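Interior wall paint

Interior wall paint is a liquid coating applied to plaster, drywall, or masonry inside a building. It consists of a binder, pigment, a carrier, and small amounts of additives. In water-based paints the binder is usually an acrylic or vinyl polymer. As the water evaporates, the polymer particles fuse into a continuous film.

Sheen

Sheen depends largely on the ratio of pigment to binder. Flat paints contain more pigment and scatter light, which hides surface defects. Satin and semigloss paints contain more binder and withstand repeated washing. Dark and saturated colors show rub marks more readily in flat finishes.

Application

New plaster is sealed with a primer or a thinned first coat. Glossy surfaces are sanded before recoating. Paint is applied by brush, roller, or spray, and edges are joined while still wet to prevent lap marks. Blue-green shades such as teal are commonly laid over a tinted gray primer, which reduces the number of finish coats.

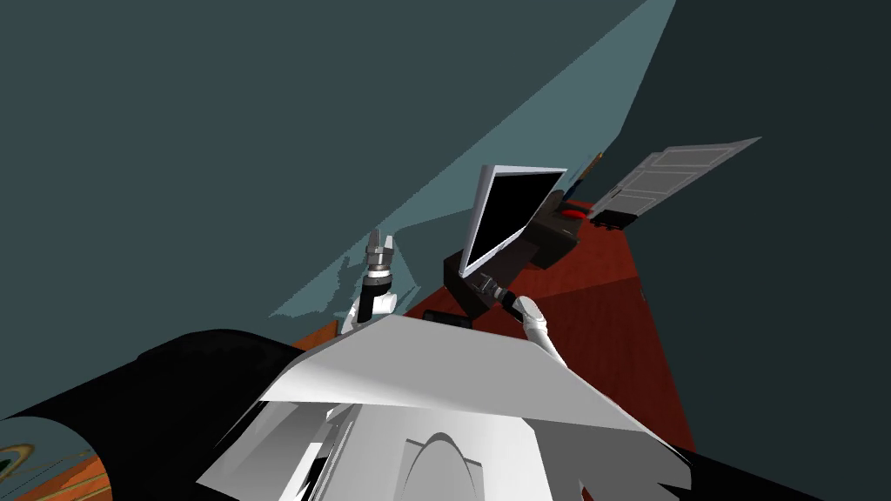 Why does a wall color look different after it dries?
Wet binder is milky and lightens the color. It turns clear as the film forms, so most water-based paints dry darker.

Storage

Opened cans are sealed tightly and kept above freezing.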